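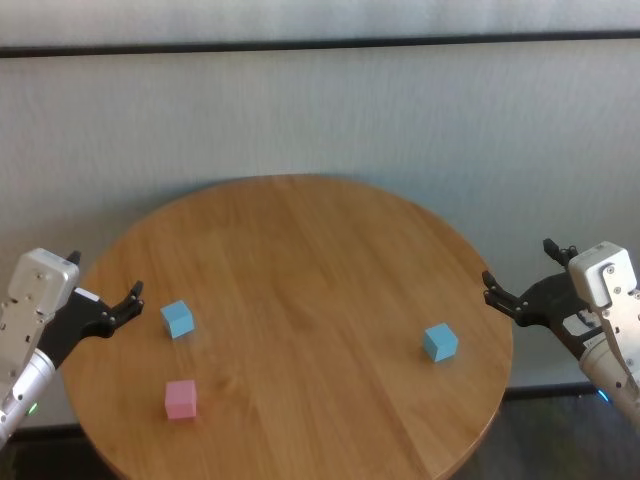
第4章　設置後の調整と天板の手入れ

この章は、Marier 丸テーブルの脚を取り付け終えた後の作業を扱います。組み立てがまだの場合は前の章に戻ってください。
木の家具の手入れについては、店頭でもネットでもいろいろなことが言われています。当社 Kellbridge の工房で試して差が出なかったものは、この章では勧めていません。「木に栄養を与える」という言い方も使いません。伐られて板になった木は栄養を取りません。

4-1　置き場所を決める

1. 床に置く前に、直射日光の当たる時間帯を確かめます。朝だけ見て判断しないでください。午後の西日は部屋の奥まで入ります。
2. エアコンの吹き出し口の正面と、床暖房の真上は避けます。
3. 壁から手のひらが入る程度の隙間を空けます。
4. 置いたら、そのまま一晩待ってから水平の調整に進みます。

注意：「無垢材は呼吸するので、どこに置いても部屋の湿度に合わせてくれる」という説明を聞くことがあります。板が湿気を吸ったり吐いたりするのは確かですが、そのたびに幅が変わります。都合よく合わせてくれるわけではありません。片側だけが乾けば、片側だけが縮みます。

注意：加湿器をテーブルの近くに置いて乾燥を防ごうとする方がいます。霧が届くところだけが湿るので、反りの原因としてはエアコンの風と大差ありません。部屋全体の湿度が極端でなければ、何も置かないほうがましです。

4-2　水平とがたつきの調整

がたつきの相談を受けて伺うと、原因は脚よりも床にあることが多いというのが、出張修理を担当する Balthasar Tanner の記録です。調整ねじを回す前に、必ず手順1を行ってください。

1. テーブルを持ち上げ、脚の位置を少し回してから下ろします。がたつきの出る向きが変わるようなら、床の側に段差や傾きがあります。
2. 水準器を天板の中央に載せ、向きを変えて読みます。スマートフォンの水準器アプリを使う場合は、カメラの出っ張りがあるので画面を下にするか、平らなケースに入れてください。それでも専用の水準器ほどは当てになりません。
3. 浮いている脚の調整ねじを、上から見て時計回りに少しずつ回します。
4. 回すたびに天板の縁を軽く押し、音がしなくなったところで止めます。
5. 脚の付け根にある4本のボルトを、付属の6ミリの六角レンチで締め直します。

注意：ボルトは対角の順に締めます。一本ずつ最後まで締めると金具が斜めに当たり、あとから必ず緩みます。
警告：電動ドライバーは使わないでください。「弱に設定すれば大丈夫」と書いた記事を見かけますが、弱の強さは機種ごとに違い、ねじ穴が潰れた場合は保証の対象になりません。

フェルトの保護パッドは、調整が済んでから貼ります。厚みの違うパッドを混ぜて高さを合わせる方法は、最初の数週間だけうまくいきます。フェルトは体重のかかる側から潰れるので、やがて元のがたつきに戻ります。

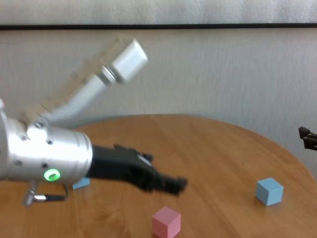

木製の丸天板。木目はうっすらと見える程度。

4-3　日常の拭き方

1. 柔らかい布で乾拭きをします。
2. 食べこぼしや手の跡が残る場合は、固く絞った布で木目に沿って拭きます。
3. すぐに乾いた布で水気を取ります。
4. 油汚れには、薄めた中性洗剤を布に含ませて使います。洗剤を天板に直接かけないでください。
5. 洗剤を使った後は、水だけで絞った布で拭き、もう一度乾拭きします。

布は綿であれば古いシャツで足ります。家具専用として売られているクロスを工房で何種類か試しましたが、着古した肌着との違いは誰にも見分けられませんでした。メラミンスポンジは別です。あれは汚れを吸い取っているのではなく表面を削っているので、塗膜のある面には使えません。削れた場所は、斜めから光を当てるとそこだけ艶が引けて見えます。

除菌用アルコールについて：たまに少量が付いた程度で白くなることはまれです。ただ、毎食後に吹き付ける使い方を続けた天板は、座る位置の前だけ艶が変わって戻ってきます。アルコールで拭きたい場合は布のほうに含ませ、使う回数を減らしてください。「木にも安心」と書かれた製品でも同じ扱いをします。何の塗装に対して安心なのか、ラベルに書いてあったためしがありません。

4-4　輪じみができたとき

白い輪じみと黒い輪じみは別のものです。対処も違います。

白い輪じみ：
1. まず何もせずに一日置きます。塗膜に入った湿気は、抜けて消えることがあります。
2. 消えない場合は、乾いた布を当て、その上から低温のアイロンを短く当てます。スチームは必ず切ってください。
3. 布をめくって様子を見ます。変化がなければ、一度だけ繰り返します。
4. それでも残るときは作業をやめ、サポート窓口に連絡します。

黒い輪じみ：
金属と水分が木の成分に反応してできたものです。表面からは取れません。再塗装の相談になります。

注意：マヨネーズ、歯磨き粉、くるみを使う方法が広く紹介されています。サポート担当の Nermin Karakaya が端材で一通り試しました。マヨネーズは油で一時的に濡れ色になり、輪が目立たなくなっただけで、乾いた翌朝には輪が戻っていました。歯磨き粉は研磨剤なので輪は薄くなりますが、周りの艶も落ちます。くるみは、くるみの匂いがつきました。

4-5　オイルとワックス

お手元の天板がオイル仕上げか塗膜仕上げかは、保証書の仕上げ欄で確認してください。見た目で判断しないでください。工房の人間でも間違えます。

塗膜仕上げの場合、オイルは不要です。塗っても木まで届かず、表面に残ってほこりを呼びます。

オイル仕上げの場合：
1. 天板の上の物をすべてどけ、4-3の手順で拭いてから、よく乾かします。
2. 目立たない裏面で試し塗りをします。
3. 布に少量を取り、木目に沿って薄く延ばします。
4. 説明書きにある時間を待ち、余ったオイルを乾いた布で拭き取ります。
5. 手で触れてべたつかなくなるまで、物を置かないでください。

警告：オイルの染みた布は、丸めて放置すると自然に発火することがあります。水に浸してから、自治体の決まりに従って捨ててください。この章の中で、大げさに聞こえても本当に守っていただきたいのはこの項目です。

塗る回数について、製品のラベルには毎月と書いてあることがあります。オイルを売る側の数字です。水を一滴落とし、玉にならずにしみ込むようになったら塗る、という見方で十分でしょう。11月の乾き始めに一度見ておけば、冬の間は触らなくて済むお宅がほとんどです。

別売りの Suratent ワックスもオイル仕上げ用です。当社の製品ですが、買わなければ困るものではありません。艶が少し出て、水拭きのときの引っかかりが減ります。傷は消えません。

4-6　継ぎ目と縁の点検

季節の変わり目に、次の順で見てください。

1. 照明を消し、窓からの光が斜めに入る時間に天板を見ます。真上からの照明では細かい段差が見えません。
2. 指の腹で継ぎ目を横切るようになでます。段差が爪に掛からなければ問題ありません。
3. 縁に沿って一周なで、ささくれがないか確かめます。
4. ささくれがあれば、細かい紙やすりで木目の方向に軽くなでます。塗膜仕上げの場合は削らずに連絡してください。
5. 裏に回り、脚の付け根のボルトに緩みがないか見ます。
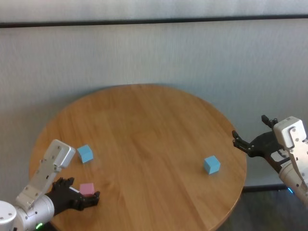 天板の縁は丸みを帯びている。木目の筋には濃淡があり、板の継ぎ目はかすかに見える。

木目の濃淡や、板ごとの色の違いは不良ではありません。届いた直後よりも色が変わってきたというお問い合わせもよくありますが、光で木の色が変わるのは普通のことで、止める方法は知られていません。「日焼け防止」をうたう塗り物は、変化を遅らせるのがせいぜいだと考えてください。同じ場所に花瓶や敷物を置き続けると跡が残るので、ときどき動かします。

乾いた季節に細いひびのような線が出て、湿った季節に閉じることがあります。開いているときに木工用パテで埋めないでください。板が膨らんだときにパテの逃げ場がなく、押し出されるか、隣の板を割ります。一年を通して閉じない線や、裏まで通っている割れは、点検の対象です。

4-7　点検を依頼するとき

次の三つをそろえて、サポート窓口の受付票1123に記入してください。

・保証書の写し
・天板の全体が入った写真と、気になる場所の写真
・使用した洗剤、オイル、ワックスの名前

三つ目を空欄にする方が多いのですが、何も使っていないという天板から柑橘の匂いがすることは珍しくありません。使った物が分からないと、再塗装のときに塗料をはじく原因が特定できず、余計に削ることになります。責めるために聞いているのではないので、正直に書いてください。

再塗装の見積もりは Aslı Yazıcı が担当します。引き取りが必要な場合、運送用の箱はこちらからお送りします。購入時の箱は取っておく必要がありません。

脚の交換、天板の反りの直しについては第5章をご覧ください。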